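**Fruit on the tables from Friday**

The Toivonen reading room will have fruit out through December, starting on Friday at 3. It replaces the biscuits, which went soft in the tin last winter. Oranges and mandarins come with the weekly Fokis order, and we have set aside 29 euros a week for them.

The flowered plates are back from the top cupboard. Please wash them by hand, as the pattern has started to fade on a few. Peel goes in the brown bin by the door. Pink cloths stay on the tables until the new year.

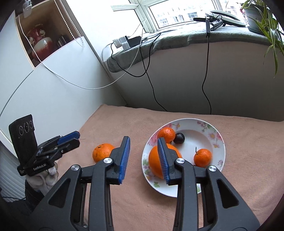
Irja Mustonen asks that any mandarins left on Friday evening be taken home, as the room is locked until Monday and they don't keep well near the radiator.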